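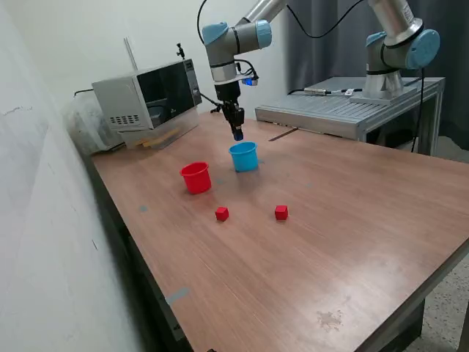
Plastic cups and cubes on a worktable.

Vanditz says its new deposit plan will cut plastic cup waste by 70 percent. The city council bought that line on December 11, 2024, with little to back it up. The trial covered 2 cafes and 109 customers, and the company won't say how many cups came back.

"I'd like to see the numbers before we charge people," said Shu-fen Mok, who runs a noodle shop on Conis Street. Vanditz promises a full report in April. It promised one last April, too.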